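Workshop notebook, bench room
24th August
by Rachid Abdel Hamid

Went in early to get the small oak-colored table sorted before the rest of the furniture comes over from the Ivgate building. The list from January still had it down as "check top, check grommet, decide on finish." None of that was done, so I did it.

Top first. Wiped it down with a damp cloth and let it dry, then again with the Zerent cleaner at half strength. The grain came up fine. There is a dull patch near the front edge where people rest their wrists, and it doesn't come out with cleaner. It isn't dirt, the finish has worn. I left it. If we want it even we have to do the whole top and I don't think it's worth it for a table that gets used every day. El-Sayed says two coats of the Omano hardwax would do it. We have one tin, 300 ml, already open, and I'm keeping that for the shelves.

The grommet at the back was loose. It turned freely in the hole and lifted out with a fingernail. Wrapped one layer of cloth tape around the barrel and pushed it back in. Tight now. Do not glue it, we will want it out again when the cables get rerouted.

Leveling: the back left corner was low. Put a felt pad under that foot and checked again with the short level, both directions. Good enough for small items. A pencil still rolls if you put it down right at the corner, but not anywhere you'd work.

After that I moved on to the holder for the small things. We have been keeping the brushes in a mug and it falls over every time someone bumps the table. The clear box was sitting in the parts cupboard doing nothing, so I tried it. It has the notch at the front, and you can see what's inside without picking it up. The blue toothbrush is the one we use on the vent slots and the drawer runners. Soft bristles, don't swap it for the stiff one.
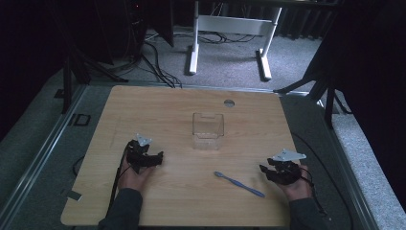
Notes on the box

Stood on its own it's steady enough. With a long handle leaning out over the front it wants to creep, so lean handles to the back corner. I put two small dots of clear rubber underneath and that stopped it. The dots are from the bag marked 349, second drawer. Plenty left.

Don't clean the box with alcohol. The last one went cloudy and then crazed at the corners. Warm water, a drop of dish soap, soft cloth. Paper towels scratch it.

Position: I want it in the middle of the table, toward the back, so both left- and right-handed people can reach it. Not over the grommet. Marked the place with two bits of masking tape, take them off once everybody is used to it.

Floor and cables

The cables on the carpet need a proper go. I only had time to look. Some of them run under the white desk frame and I didn't want to pull anything without knowing what was on the other end. The plan is to lift them onto the crossbar with hook-and-loop ties, nothing permanent. Ties are on order, part 313, the wide ones. The narrow ones dig in.

The white frame is still waiting for its top. The top is at Ivgate, leaning behind the door in the back store, and it needs two people to carry. Measure the stairwell turn first. My note from last time says 90 cm clear at the landing but I wrote that from memory and wouldn't trust it.

Vacuumed what I could reach of the carpet. It still needs doing under the frame after the cables are up.

To do
- cable ties, when they arrive
- top for the white frame, find a second person
- second clear box for pens, if there is one at El-Sayed's
- label for the brush ("soft, runners only")
- throw out the mug

2 comments
0 shares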